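Equipment Planning for Service Robotics
Unit 5 handout: buying a two-arm room cleaning setup
Instructor: Narayanan Shenoy. Lab and floor questions to Aurélien Vasseur.

Read before class. Bring your draft budget sheet, printed, one per group. I know the template on the course page has a broken total cell, just retype the sum.

Where we left off

Last unit was the business case. You all picked floor pickup in guest rooms as the task, fine. Now what to buy, in what order, and what goes wrong with the order. Same client as before: Oei, small hotel group, wants to try a litter pickup robot in a few rooms before committing to anything. Purchase has to be approved by January or the money goes back.

1. Start from the task, then the catalog

Most groups did this backwards. You found an arm you liked and wrote a task around it. Write the task first, in plain words.

Task sheet should say:
- what gets picked up (paper, tissues, wrappers, masks, small packets)
- where it is (floor only for phase one, NOT the bed, not under the desk)
- where it goes (a bin, lined)
- who moves the bin
- what counts as done

Fourth line is the one everybody skips. If one arm holds the bin and the other picks, you need two arms, and they need overlapping reach down at floor level. If the bin just stands on the floor then maybe one arm is enough, but then the base has to drive back to it after each pick. Slower, cheaper. Either answer OK on the homework if you cost it properly.

Check reach at floor height. Reach on a spec sheet is usually given straight out from the shoulder. Not the same number. Draw it from the side, to scale.

2. Grippers

Budget these as a separate line from the arms. Groups that put "arm incl. gripper" lost points last time and will again.

Things to price:
- the gripper itself, x2
- spare fingers or finger pads
- brackets and adapter plates
- cables, in the length you really need plus slack
- cable clips, sleeves, something to keep loops off the floor

Thin flat stuff is the hard case. A sachet lying flat on carpet is a worse pick than a big ball of paper. Wide finger opening for the bin rim, fine tips for the sachet, so it may be you want two different grippers. Then you also stock two sets of spares. Put that in.

Joder quote vs. Cultine quote (both are in the class folder): Joder is lower on the arms, but leaves out mounting hardware. Cultine includes it and charges for training. Do the comparision line by line, don't compare the bottom numbers. Shipping is on page two of the Joder one.

3. The room is equipment too

You are buying a test room as well as a robot. Everybody forgets this. Carpet behaves differently than lab floor, for wheels and for fingers. So the plan needs:
- room nights, or lost revenue if the hotel gives you the room
- furniture left in place (bed, desk, whatever is normally there)
- floor tape for marking out squares
- trash props, a big box of them, and replacements
- bins and a LOT of liners
- slippers, clothes, bags, i.e. things the robot should leave alone

On tape. Grid on the floor lets you write down where each item started, so two people can set up the same layout twice. Buy a tape that comes off the carpet clean, try it in a corner first, ask the hotel. Clear tape shines under some lighting, white is easier to find. Put a few rolls of each on the list, it's cheap.

On props. 50 pieces per set is what I'd write in for a first order. Mix of shapes and colors. Include some that are close to the carpet color or see-through, otherwise your results look better than they are.

4. Numbers for the exercise

Use these, don't look up your own:
- prop, tape and liner budget: 1100 dollars for the whole pilot
- test period: 12 room nights
- spare finger sets: 5

Lead times are in the Pirnach worksheet. Pirnach is our made-to-order bracket shop for the exercise, so their parts come last and everything waits on them. Order brackets FIRST, even though they are the smallest line. That is the main lesson of the schedule part.

Add a contingency line. State the percent and defend it in one sentence. "Just in case" is not a defense.

5. Costs that show up after delivery

- operator time (setup of each run takes longer then the run, plan for it)
- resetting the floor between runs
- replacing torn props, tissues go fast
- worn cables at the joints
- storage between room nights
- someone to take the bins out

Reset time: walk it yourselves. Lay out a set on the hallway carpet, pick it up, lay it out again from your sheet, use a stopwatch. Put the measured time in the budget as hours. Do this once per group, everyone takes a turn.

6. What to look for in the room photos

For each one, write which lines of your budget are already visible and which ones you left out. Short list, no essay. Look at the bin and what each arm is doing, then cable routing, then the floor.

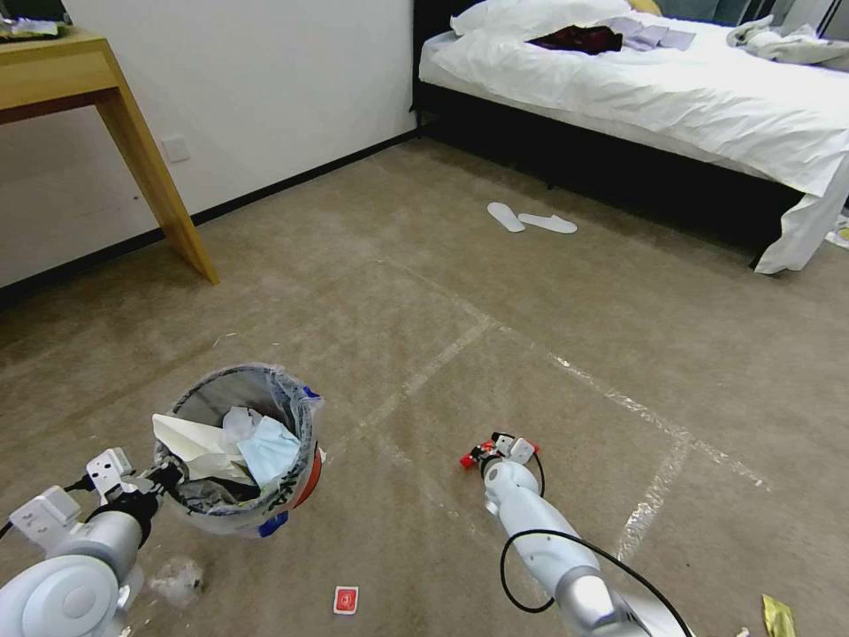
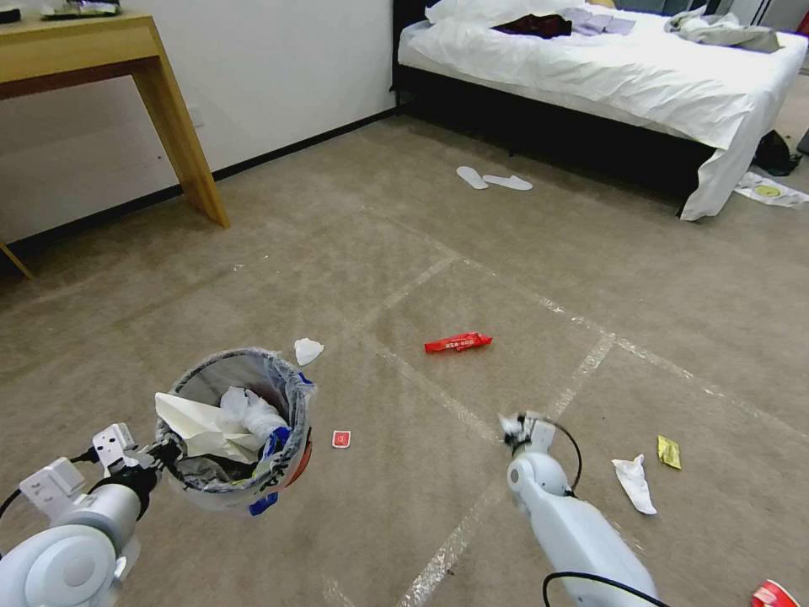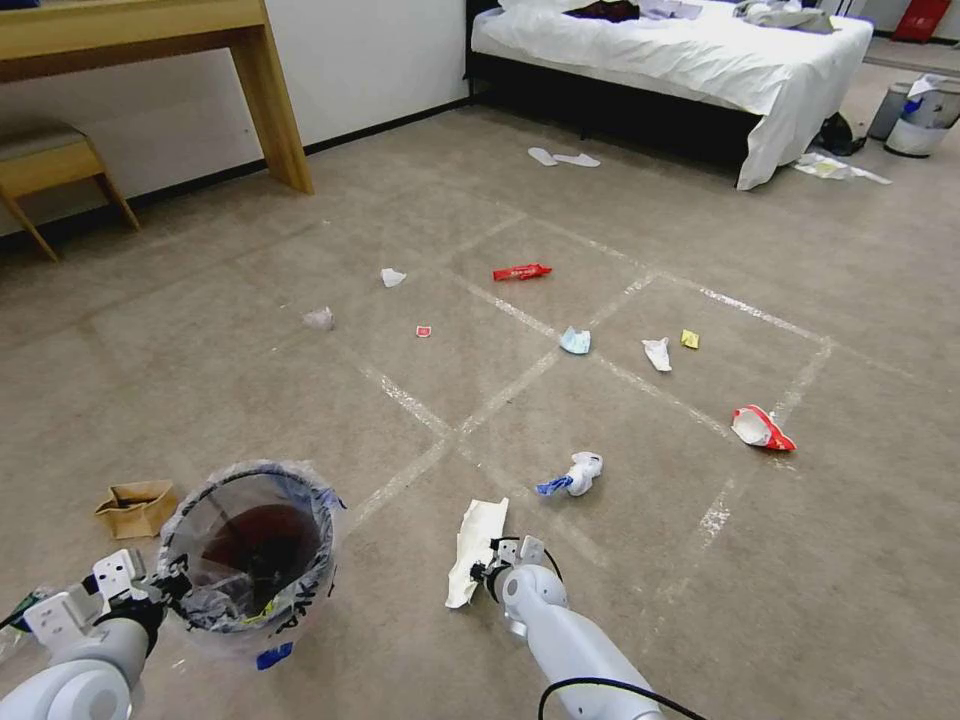
Fig. 5.1 to 5.3. Floor pickup, hotel room, two arms, lined bin, taped carpet. Bin rim held in the left gripper in 5.2 and 5.3; paper in the right gripper in 5.3.

Due next session
- task sheet, one page
- budget table with grippers, room and props as separate lines
- order schedule, brackets at top
- photo list from section 6
- Joder / Cultine comparison, half a page max

Vasseur has the lab open until 5 for anyone who wants to measure floor reach on the teaching arm. Sign the sheet by the door. Late budgets go in the tray, not under my door please.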